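Cahier d'atelier, entretien des plans de travail
2/8/25
Rédigé par Y. Feyisa, relu par personne pour l'instant

Reprise de la question des chiffons. Je note tout ici pour qu'on arrête d'en parler à la machine à café sur la base de souvenirs.

Rappel de la situation : depuis mai on nous répète que la microfibre suffit, à l'eau, sans produit, sur toutes les tables. La fiche de Pridis l'affirme, le commercial de Jisovance l'affirme aussi, et comme par hasard les deux vendent des microfibres. Je veux bien, mais je n'ai vu passer aucun essai fait sur du bois clair. Leurs essais sont faits sur du verre et sur de l'inox, des surfaces où n'importe quel torchon propre donne un résultat correct.

Ce que j'ai fait ce matin. Table en bois clair, vidée de ce qui traînait. Passage à la serviette bleue humide, essorée à la main, dans le sens du fil, puis essuyage avec un coin sec. 2 passages, pas un de plus, puisque c'est ce que dit la fiche. Attente de 16 minutes fenêtre fermée avant de regarder quoi que ce soit, puis lecture en lumière rasante avec la petite lampe.

Résultat à la lampe : poussière partie, rien à dire. Traces de doigts parties en grande partie, il en reste près du bord où tout le monde s'appuie. L'auréole de tasse n'a pas bougé. Elle est peut-être dans la finition et dans ce cas aucun chiffon n'y fera rien, mais alors il faudrait que la fiche arrête d'écrire « toutes taches ».

Deuxième point, les peluches. Hadgu soutient que cette serviette n'en laisse pas. J'en ai trouvé, très fines, visibles seulement de côté. Viennent-elles de la serviette ou de l'air de la pièce ? Je ne peux pas trancher, je n'avais pas de témoin. À refaire avec une zone couverte pendant le séchage.

Côté matériel, la serviette est une microfibre bouclée, bleu roi, bord ourlé et piqué. Je l'étale à plat sur la table entre les essais pour ne pas la froisser, à côté du plastique blanc. L'étiquette a disparu, donc impossible de dire si elle vient du lot Pridis ou de celui d'avant. C'est le genre de détail qui rend toute la comparaison bancale et je préfère l'écrire que le découvrir dans six mois.

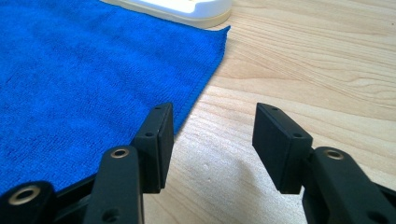 Sur le lavage, même prudence. La fiche donne 46 cycles à l'eau tiède avant perte d'efficacité. Pourquoi 46 ? Aucune méthode indiquée, aucun critère d'usure, pas de nom de labo. Un chiffre aussi précis devrait venir avec un tableau, et il n'y a pas de tableau. En attendant, je compte les lavages au feutre sur le couvercle de la boîte à chiffons. Si quelqu'un passe la serviette à la machine sans faire de trait, autant tout recommencer.

L'adoucissant : non. Là-dessus tout le monde est d'accord, fabricants compris, et pour une fois je n'ai pas d'objection. Le bac du fond en a pourtant reçu la semaine passée, ça se sent. Chiffons de ce bac mis à part, ne pas les utiliser pour les essais.

Proposition de Plurkside (leur mail est dans le classeur) : passer à une huile d'entretien une fois par trimestre et laisser tomber la discussion sur les chiffons. Je suis contre tant qu'on ne sait pas ce qu'il y a sur ces tables. Bois massif huilé, placage verni, je lis les deux selon les papiers. Sur un vernis, l'huile reste en surface, ça colle et ça prend la poussière. Le dessin du fil fait plutôt penser à un placage ou à un lamellé, mais je ne vais pas choisir un produit sur une impression. Test de la goutte d'eau à faire sous le plateau, dans un coin qui ne se voit pas.

À faire :
retrouver la facture des tables
goutte d'eau sous le plateau, noter le temps
refaire l'essai avec un vieux torchon en coton, même eau, même nombre de passages
couvrir une zone témoin pour les peluches
demander à Jisovance d'où sort le chiffre des lavages, par écrit

Ajout de fin de journée. Essai coton fait en vitesse sur l'autre moitié de la table. Poussière partie aussi. Plus de traces d'eau au séchage, c'est net, avantage à la microfibre sur ce point. Pour les doigts, à l'œil, je ne vois pas de différence. Un seul essai, une seule personne qui regarde, et cette personne avait déjà son avis : à prendre pour ce que ça vaut. Si Hadgu veut relire les deux moitiés sans savoir laquelle est laquelle, la table reste comme elle est jusqu'à demain midi, ne rien poser dessus côté fenêtre.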